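Bemstead Shared Workrooms
Table Clearing and Waste Paper: Frequently Asked Questions

The following answers apply to all users of the shared workrooms in the Kurek Building. They replace the notice previously posted beside the sinks. Questions not covered on this page may be submitted at the front desk or through the room booking form.

GENERAL

Who is responsible for clearing a table?

The person whose name appears on the booking is responsible for the condition of the table at the end of the session. When a table is booked by a group, the group may divide the work as it wishes, but the office will contact only the person named on the booking.

What does "cleared" mean?

A table is considered cleared when all scraps, wrapping, tape and used wipes have been removed from the surface and placed in the correct bin, and when personal belongings have been taken away. Fixed equipment, and anything marked with a room label, remains in place. Users are not expected to take apart or move equipment that was on the table when they arrived.

How much time should be set aside?

Each booking includes 14 minutes at the end for clearing. The next user may enter the room once that period is over. Users who need longer should book the following slot as well.

Does a single piece of crumpled paper matter?

Yes. Most of the reports received by the office concern one or two small items left on an otherwise orderly table. A tan or beige scrap is easy to overlook on a pale tabletop, particularly late in the day, and small pieces are often swept to the floor by the next person's sleeve or bag. Users are asked to look over the whole surface before leaving, including the part nearest the raised edge.

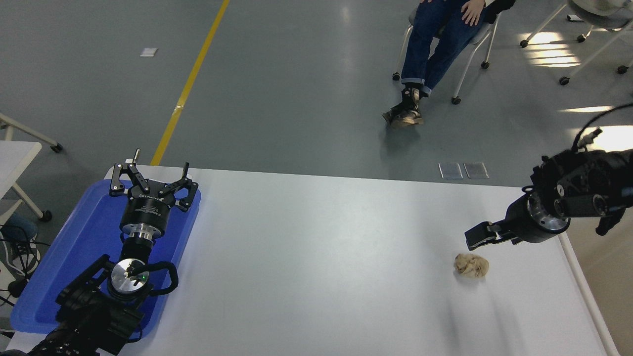 Renata Ostrowski has asked whether a scrap found on arrival must be reported before it is thrown away. It need not be. Users who find waste on a table at the start of a session may discard it and begin work. A report is requested only if the surface is marked or sticky, or if the item might belong to someone.

PAPER AND CLOTH

How can I tell whether a crumpled item is waste?

Open it before deciding. Folded or wadded paper sometimes contains a small part, a measurement or a telephone number. If there is writing on it that appears to be of use, place it flat in the lost property box by the door. Lost property is kept for 16 days and then discarded.

Which bin takes packing paper?

Clean, dry packing paper goes in the paper bin, whatever its color. Brown, tan and white paper are collected together and need not be separated. Paper that is greasy, wet or coated with adhesive goes in the general waste.

Should paper be flattened first?

Flattening is preferred. Balled paper fills the bin quickly, and Clekance, the firm that empties the bins, does not return between its scheduled visits. Large sheets should be folded. Small pieces may be dropped in as they are.

What about cloths?

Reusable cloths go in the lidded hamper next to the sink. Disposable wipes are general waste. When a crumpled item could be either cloth or paper, please pick it up and check – the two are often confused from a distance, and cloth in the paper bin can lead to the whole bag being refused.

May clean paper be kept for reuse?

Yes. Full sheets in good condition may be left on the shelf marked "Packing." Scraps smaller than a hand should not be placed there.

TRAYS AND SURFACES

May the trays be moved to another table?

No. Trays belong to the table on which they are found. A tray with equipment in it must not be lifted, tilted or slid. If a scrap has gone under the rim and cannot be reached, leave it and inform the front desk.

May trays be used to hold waste during a session?

Users are asked not to do so. Waste left in a tray tends to stay there after the session has ended. A paper bag or a small desktop bin may be borrowed from the front desk at no charge.

What may be used to wipe the tabletops?

Each room is supplied with a spray bottle of Vuda and a roll of soft wipes. Apply the spray to the wipe and not to the table, and keep it well away from cables and connectors. Scouring pads, powders and undiluted alcohol may not be used on any tabletop. Wiping is required only where the surface has been soiled; removing scraps by hand is otherwise sufficient.

Is it acceptable to brush scraps off the edge?

No. Scraps should be picked up from the table. The floors are swept in the evening only, and anything brushed down in the morning remains underfoot for the rest of the day. Paper on a smooth floor is also a slipping hazard.

Are the painted lines on the floor part of the clearing rules?

They are to the extent that bins, bags and boxes may not be left standing on a line. Please return bins to the wall after use. 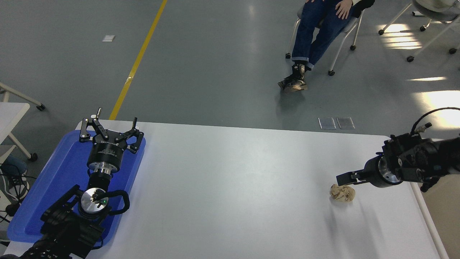 Sayaka Fujimoto would like the desktop bins to be left in the rooms permanently, as users in the middle of a task are unlikely to walk to the front desk for one. The office has agreed to a trial in two rooms, beginning in January. Comments on the trial may be left on the sheet inside the door of each room.

REPORTS AND CHARGES

How do I report a table that was not cleared?

Use the card in the holder by the light switch or write to the office by the end of the same day. Please give the room, the table and the time of arrival. There is no need to name the previous user.

Is there a charge for leaving waste behind?

There is no charge for a first or second report. After two reports within the same term, a cleaning fee is added to the next booking. The fee is waived if the user can show that the item was already present and was mentioned on the arrival card.

I believe a report about my table was mistaken. What can I do?

Write to Halina Szulc at the workroom office, stating the time at which you left. Mistaken reports are removed from the record, and any fee is returned in full.

Who should be contacted about full bins?

Full bins should be reported to the front desk. Do not press the contents down by hand, and do not place bags beside the bin. On Friday afternoons, when the desk closes early, a spare bin is available in the hallway cupboard.

Can this page be provided on paper?

Printed copies are held at the front desk. A large-print version is available on request from Raphaël Gilbert at the workroom office.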